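We use cookies to keep you logged in. OK / Settings

How to claim the Gremari Award (paper logs and digital)

Quick version, the long rules page is still being rewritten. Gremari goes to anyone who works 500 points' worth of contacts on the HF bands. Any mode. Endorsement sticker at 3,000.

Before you start. Export your log as ADIF. If you use Tretach for logging: File, Export, pick "all bands", save to the desktop. Don't pick "contest only", it drops the notes column and we need that.

Now dupes. Same station, same band, same mode = one contact. Delete the later one. Different band is fine, keep both.

Scoring. One point per contact, 2 if the other station was portable. Portable means /P in the call as sent. If they forgot the /P but told you, put it in the notes and we'll probaly take it.

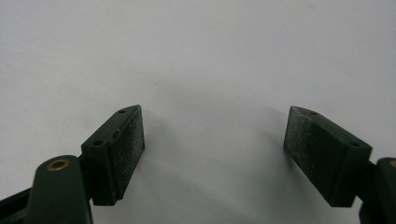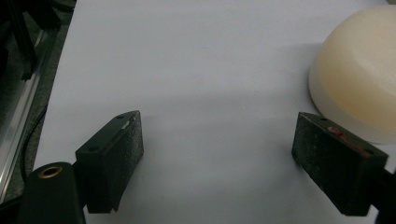
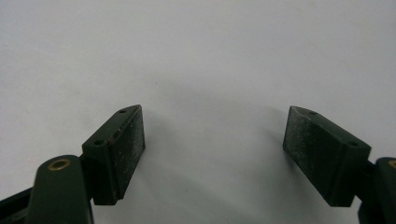 Paper logs next, still plenty of those coming in. Copy everything to the summary sheet first, one line per contact, UTC only. Then scan or photograph each sheet. Lay it flat on something plain, and leave a margin all round so the corners show. No pencil. Check you can read the callsigns at normal zoom before sending.

Old QSL cards: send front and back, same file. Cards from the Žukauskas expedition count as portable even without the /P, that was agreed years ago.

Sending it in:

1. Name the file with your callsign and nothing else.
2. Upload on the claims page. Paper people can mail copies. Copies, not originals.
3. Put your total in the box. If its 501 put 501, don't round it down.
4. Wait for the email. April is slow, everyone sends then.

If the upload hangs, the file is too big. Split by band and send again.

Changed your callsign? List old and new on the first line. Both count, same operator.

Comments

wiredipole: Does a Wastex net check-in count as a contact?

admin: Yes if you swapped reports. Just a check-in, no.

hf_late_nights: Tretach export gave me local time. Fix is under Preferences, Time, set UTC and export again

bentkey: can I claim the sticker same time as the award? got enough for both

admin: Yep, one upload, say so in the notes.

Contact the awards desk | Copyright Gremari Award | Back to top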